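What Changes for the Staff When Folding Gets Automated
Project report, Arnar Oddsson
6 August 2026

Tredusside is a guest house with its own laundry, and for our project we got to follow the people who work there! They started using a folding machine called the Nollunent in March, and I wanted to find out what their day is like now. I talked to five of the staff and read through the shift notes, all 297 of them.

The biggest change is who does what. Towels and sheets go through the machine, so the folding table has turned into a checking table. Bernd Ehlers used to fold for most of his shift and now he sorts, clears jams and decides what the machine shouldn't get. He told me his shoulders feel much better — but he misses talking across the table.

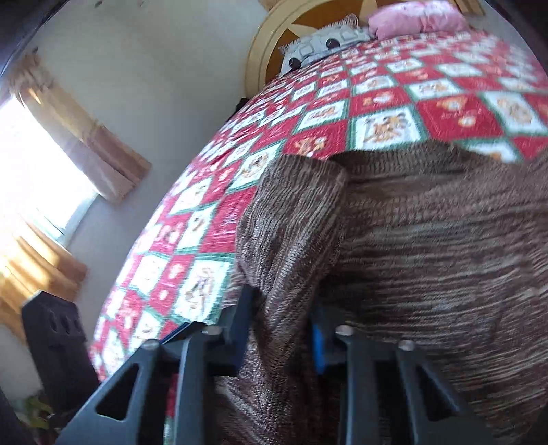 Clothes are the part I found most exciting, and they are still hand work at Tredusside. A towel is always a rectangle. A brown knit sweater spread on a bed has a sleeve folded along one side, deep creases and ribbed edges, and a person has to find all of that before the first fold. Bernd does it by feel. New staff need nine shifts to get good at it, and two people told me it's the job they'd least like to give up.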